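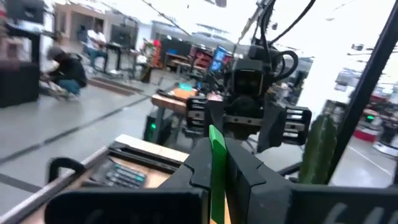 Black keypad with teal and gray buttons, left side.

Scorer wanted, Anodora Cricket Club

Anodora Cricket Club plays 40-over cricket on a ground that slopes toward the river, and we are looking for a scorer for the coming season. The last one moved to Rutow, where they have a proper scorebox with a door. We have a table and an umbrella. We have asked the umbrella to do its best.

The job is to record every ball of every home game and most of the away ones, in the book and on the tablet, and to have the two agree by the time the players have finished their sandwiches. You will sit next to the visiting team's scorer, and you will be polite to that person even when they have missed a leg bye. You will also need to be firm with our own batters, several of whom keep their averages in their heads and round up.

Games are on Sunday, first ball at 11 a.m., and you should be in your seat by 10:30 with the team sheets filled in. Home games are at Mestska Park. Away games are wherever the league sends us, and we will find you a ride, usually in a car with somebody's pads on the back seat.

What we offer: $40 a game, lunch and tea, and a club cap in one of the 2 sizes the supplier makes. You'll also get access to the club records, which go back to our founding and contain a disputed innings of 188 that people still bring up at dinners. Please don't take a side before you're asked.

What we'd like: someone who knows the laws well enough to tell a bye from a wide, writes numbers other people can read, and can sit through a slow opening partnership without wandering off. Experience is nice. If you've only kept score for a school team, or at home in front of the TV, we still want to hear from you – we can teach the rest at the preseason nets.
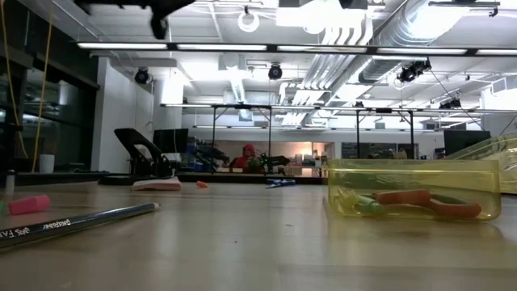

Do I have to be able to play cricket?
Playing ability isn't needed for this job. Be warned, though, that if we turn up with 8 players, the captain will start looking at you in a certain way.

The season's first fixture is the Bošković Cup, a knockout we have traditionally left early. You would start there, with a practice game the week before so you can learn the umpires' signals. One of our umpires signals a four as if he's shooing a cat, and that takes some getting used to.

To apply, send a short note to Doina Popescu, club secretary, by the end of February. Tell her where you've scored before, if anywhere, and which Sundays you can't make. A scanned page from an old scorebook is welcome. Please don't send your batting figures.
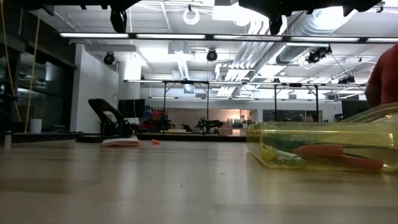
Pliers with orange handles, in the yellow bin.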